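27 Sep 2020
Stikorari airframe, Flondside permission flights

Read the landowner letter again with Svitlana. It covers takeoff and landing in the lower field only. Crossing the lane is a separate question and Ilse Van der Linden is writing to the neighbor on the far side. Until there is a signed answer we stay inside the hedge, and the geofence file should say the same. Kacper has moved the east line in by 7 meters. Old file kept as a backup, do not load it. 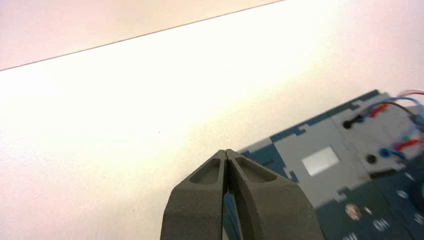
Gripper fingers, closed or close to it, over the white surface.

Flight log: Nikola found 2 flights from February with no pilot name. Both were Jae-in's, now filled in and initialed. The log sheet gets a box for the property owner's contact so we can show who said yes and when.

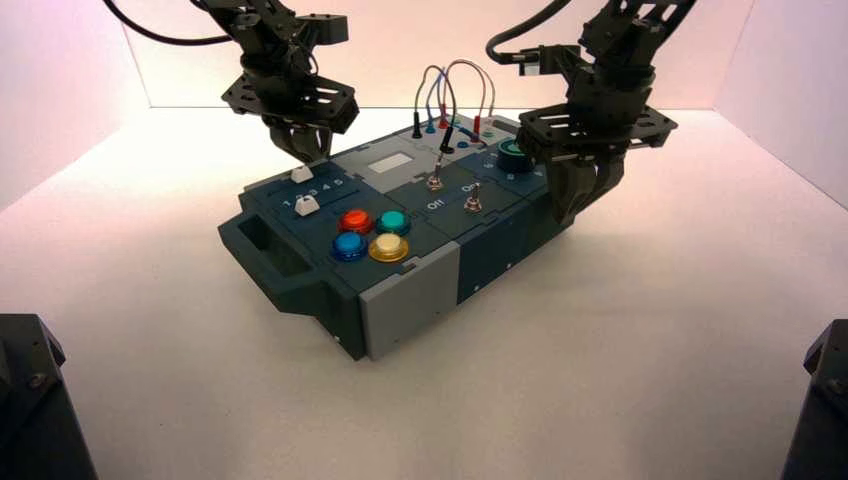

The camera lead on the Stikorari failed its wiggle test again, 3 dropouts on the bench. Replaced the connector, no change, so I think the break is in the wire where it leaves the body. The new lead wants more length and a proper curve -- something like the black cable that loops over to the left arm, scaled down. Sepp tape at both ends, no zip tie at the bend.

Batteries: 4 packs on storage charge. Pack with the dented corner is set aside, not to be flown.

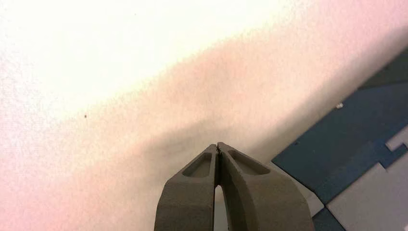 Fingertips and the shadow on the white surface.

Still open: reply from the neighbor, new camera lead, insurance certificate from Nilludine with the right field address on it. The one we have lists the office.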